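Keeping the Town's Memory: A Conversation with Sieglinde Voß

Mallham Historical Society Newsletter
9 September 2018

Sieglinde Voß retires in December as archivist of the Mallham Town Archive, a position she has held for 40 years. Under her direction the archive moved out of the lower floor of the old courthouse, opened a public reading room, and prepared the first complete catalog of its bound records. The Society met with Ms. Voß in her office to talk about the collection, the people who use it, and the work that remains for her successor.

Asked how she came to the profession, Ms. Voß answered that she had intended to teach. "I was trained in languages, and I expected to spend my life in a classroom," she said. "I took a summer position copying shelf labels. The labels were wrong, so I asked whether I could correct them. The summer ended and the labels were still wrong, so I stayed."

The holdings at that time were in poor order. Deeds, tax rolls, court papers, and the minutes of the town council had been stored together by size, the tallest volumes on the lowest shelves. A visitor who wanted the record of a property sale had to know the height of the book in which it was written. "The clerk before me did know," Ms. Voß recalled. "He could walk to any volume in the dark. But he had never written the system down, and when he left, the system left with him. I spent my first winter opening books to find out what they were."

The catalog that grew out of that winter now describes roughly 2,000 volumes. Each entry gives the office that made the record, the years it covers, the language, and the condition of the binding. The oldest item is a small book of devotional texts dated 1509, brought over by a settler family and given to the town by a descendant. It has no bearing on the history of Mallham before the family arrived, and Ms. Voß was frank about its place in the collection.

"People ask to see it, and I am glad to show it," she said. "It is a handsome thing. But if the building were on fire and I could carry one book, I would carry the road surveys. There are other copies of the devotional texts in the world. There is one set of road surveys, and half the property lines in this county depend on them."

The surveys have in fact been called for many times in property disputes. Ms. Voß described one case, settled long ago, in which two neighboring farms disagreed over a lane that had not been used within living memory. The surveyor's notes placed the lane by reference to an oak tree, and the tree was gone. A tax roll from the same decade charged one of the owners for timber cut on the spot. "So we had the tree after all," she said. "It was in the tax roll. That is why I tell people to look at the dull records first. Letters are pleasant to read, but a tax collector writes down what is there."

Much of the discussion turned to the care of the volumes themselves. The archive has never had a conservation laboratory, and for serious repairs it has sent books to the bindery of Rüdiger Schmieder, whose workshop has handled the town's records through most of Ms. Voß's tenure. Smaller tasks are done in the building. Loose leaves are placed in folders, broken spines are tied with flat cotton tape, and volumes with powdering leather are wrapped in paper before they are shelved. Adhesive tape is not permitted anywhere on the premises.

"I have nothing against the people who used it," Ms. Voß said. "They saw a tear and they wanted to help. But the adhesive goes brown, then it goes hard, and then it falls away and leaves the stain behind. Mr. Schmieder once spent the better part of a year on a single marriage register that someone had mended with great kindness."
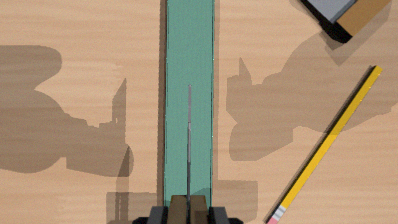
The rules of the reading room have changed little since it opened. Bags and coats are left in the lockers at the entrance, and readers receive one volume at a time. Books rest on foam supports, and clean, bare hands are preferred to gloves for paper records. Ink is not allowed. A plain yellow pencil like the one lying on the tabletop in the picture is all a reader may bring for taking notes, and the archive keeps a jar of them at the desk for visitors who arrive with only a pen. "It is the rule people argue with most," Ms. Voß said. "They tell me they are careful. I believe them. The person who spilled ink across the school board minutes was also careful."

Readers have become more varied over the years. In the early period nearly all were attorneys and their clerks. Today the largest group consists of family researchers, many of whom travel a considerable distance and have only one day to spend. Ms. Voß advises them to write ahead, to bring the names of neighbors and witnesses as well as those of relatives, and to expect that a surname may be spelled in several ways, sometimes on a single page. Her own surname appears in the town directory under Voss, Vos, and, for one year, Foss.

Chalerm Yimyam, a high school history teacher who has brought students to the archive each spring, was present for part of the conversation. He explained that he gives each student the name of a person found in a census and asks for a short life drawn from whatever the records contain. "Some of them find a great deal and some find a birth and a burial," Mr. Yimyam said. "The second group often writes the better papers. They have to think about why there is so little."

Ms. Voß agreed that absence is one of the harder lessons of the work. The early council minutes, she noted, name property owners at length and say almost nothing of the people employed by them. Women appear chiefly when they are widowed. The farm laborers who came for the harvest can be traced only through the account books of the general store, in which their purchases were entered by first name. The account books were nearly discarded when the store closed. "They were in a shed with the feed sacks," she said. "The family thought no one could want a list of who bought lamp oil. I drove out the same afternoon, before they could change their minds about letting me have them."

On the question of digital copies, Ms. Voß holds measured views. She supports the scanning program begun under her assistant, Kidus Moges, which has so far given priority to the road surveys and the birth registers. Scans reduce the handling of fragile volumes and allow researchers to work from home. She does not regard them as a replacement for the originals.

"A scan shows you the page that was scanned," she said. "It may not show you that the next leaf was cut out, or that the paper changes halfway through the book. I have dated a disputed entry from the paper alone. Mr. Moges understands this very well, and he makes a note of the binding each time. My concern is for 50 years from now, when someone looks at the shelves and asks why we are paying to heat them."

Mr. Moges will serve as acting archivist until the town council makes a permanent appointment. He has worked in the archive for six years and prepared the index to the school records, a project that Ms. Voß described as the most useful thing done in the building during that time, her own work included. In a brief exchange after the interview he named two matters that he hopes to take up: the backlog of building permits, which arrive faster than they can be described, and the newspaper collection, much of which is printed on paper too brittle to unfold.

The newspapers are also the subject on which Ms. Voß expressed regret. An offer to have them filmed was made to the town early in her career, and the council declined it on grounds of cost. She did not press the matter. "I was new, and I thought there would be another offer," she said. "There was not, and some of those issues can no longer be read by anyone. I should have gone back to the council the next month, and the month after that."

She spoke with more satisfaction of the move from the courthouse. The lower floor had flooded twice before she arrived, and the lowest shelves, where the tall volumes stood, had taken the damage. The present building is dry and stands on higher ground. The volumes were moved in order of their catalog numbers, a process that required the reading room to remain closed for a full season and drew a number of complaints. None of the volumes was lost.

Ms. Voß has no plans to leave Mallham. She intends to complete a guide to the handwriting of the early town clerks, several of whom wrote in a script that few readers can now follow without help. The guide will give sample alphabets for each clerk, with a list of the abbreviations he favored. She has asked that a seat be kept for her in the reading room, on the same terms as any other reader, and Mr. Moges has assigned her a locker.

The Society's annual meeting in December will be held in the reading room, and Ms. Voß has agreed to speak on the road surveys. Several of the original volumes will be on display. Members who wish to attend are asked to notify the secretary in advance, as seating is limited.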